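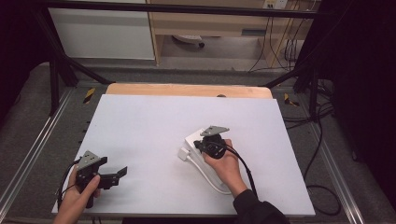 Figure 2. White power strip lying diagonally on a white board on a wooden tabletop.

4. Power Strips in Rented Homes

4.1 Homes and visits

The homes in this part of the study are all rented apartments in Gridville. We visited 58 of them, 30 in the older Uler blocks near the rail yard and the rest in the Narnard buildings on the north side. The two groups differ mainly in age of wiring. The Uler apartments were built with one double outlet per bedroom, and most still have no more than that. The Narnard apartments have outlets on at least three walls of every room, but several of these sit behind built-in shelves and can't be reached without tools.

Each visit covered every room except closets. For each power strip we wrote down where it was, what was plugged into it, whether it had a switch, and whether the switch could be reached from a standing position. We treated a strip as any portable unit with a cord and more than one outlet (a white one is seen in Figure 2). Wall-mounted adapters without a cord were left out, and so were strips built into furniture. Tenants were asked who had bought the strip and when they had last turned it off at the switch. Many could not answer the second question, and we did not press them.

4.2 Where strips are found

We recorded 77 strips. The most common place was behind the television, followed by the desk or table used for work. Kitchens came third. Kitchen strips worried us more than the others, as they often fed a kettle and a toaster at the same time, and two were lying on the counter beside the sink. Andreadis, the firm that manages both sets of buildings, bars the use of strips in kitchens in its lease. Few tenants knew of the rule. One had been given a strip by the previous tenant, along with the microwave plugged into it.

Bedroom strips were nearly all used for phone chargers and lamps. In the Uler blocks these were often run under the bed, with the cord passing beneath a rug. Loads on them were small, but the cords were worn in places where the bed frame rested on them.

4.3 Use of the switch

Of the strips recorded, 32 had a switch that could be reached while standing. This turned out to matter more than any other feature we looked at. Tenants with a reachable switch were far more likely to say they turned the strip off at night or before leaving for work. Where the switch was on the floor behind furniture, almost all tenants left it on year round. Those who did turn it off had usually tied the cord to a table leg so that the strip hung at knee height.

We had expected that tenants who paid their own electric bill would use the switch more often. The difference was small and ran the other way in the Narnard buildings, where the bill is included in the rent. Tenants there mentioned noise and indicator lights as reasons for switching off. Cost was brought up mostly by people in the Uler blocks, and several of them believed that a television uses nothing once the screen is dark. We did not correct this during the visit, since it could have changed the answers to later questions.

4.4 Strips plugged into strips

Joining one strip to another was seen in both sets of buildings. In the Uler blocks it was done to get power across a room. In the Narnard apartments the usual cause was a lack of free sockets behind the television, where bulky plug-in power supplies covered the sockets next to them. A strip with wider spacing between sockets would have solved this in most cases. Tenants tended to add a second strip when the first was full, and to leave the first where it was.

4.5 Limits of this part

The visits were made in January, when portable heaters are in use. Some heaters were plugged into strips, and we would expect fewer of these in warmer months. Tenants also knew we were coming, and a few said they had tidied up the cords beforehand. Our record of joined strips is therefore likely to be low. We did not measure current at the strip itself. Loads were taken from the rating plates on the appliances, and older heaters had plates that could no longer be read. These heaters are left out of the load figures in Section 5 but are kept in the list of items per strip.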